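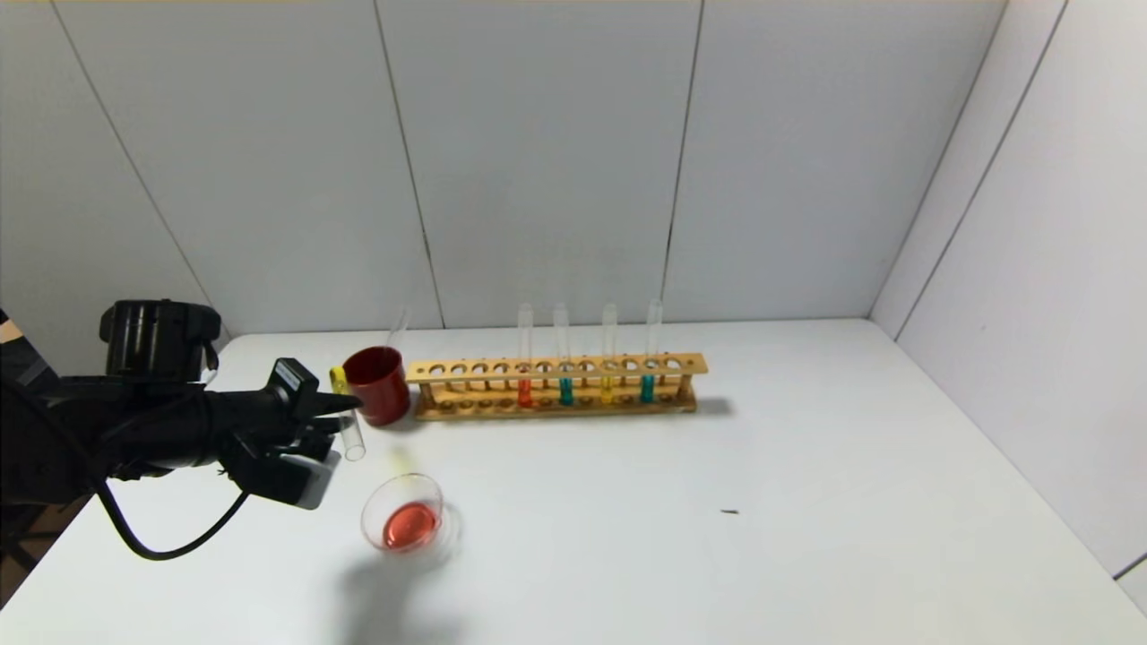

Figure 1. Glass test tube with a small amount of yellow liquid, and a red cup.

Cooking Oil in the Drains of Zornside
Project report, environmental studies, second year

1. Introduction

In our town many people pour used frying oil into the kitchen sink. The oil becomes hard in the pipes and makes blockages, and the cleaning is paid by all residents. Our group wanted to know how common this habit is and why people do it. We chose two districts, Zornside and Bandell, because the first has mostly old apartment buildings and the second has mostly new houses.

2. Method

In May we put a paper questionnaire into 302 mailboxes. It had eight questions and took a few minutes to answer. We received 224 answers, what was more than we expected. We also visited the Neves collection point on a Monday afternoon and asked the visitors how far they had traveled with their oil.

3. Results

Of the people who answered, 94 said that they pour oil into the sink at least once a month. Most of them live in Zornside. The reason given most often was the distance to the collection point - there is only one, and the bus does not stop near it. Several older residents wrote that they did not know the oil could be collected at all. In Bandell, more people keep the oil in a bottle and bring it by car.

4. Discussion

Our sample is small compared with the roughly 3000 households in both districts. It is also possible that some people did not want to admit their habit. Still, we think that a second collection point, for example near the Cuso market, would help more than another leaflet. In the next semester we would like to repeat the questions in the winter months, when people fry more food at home.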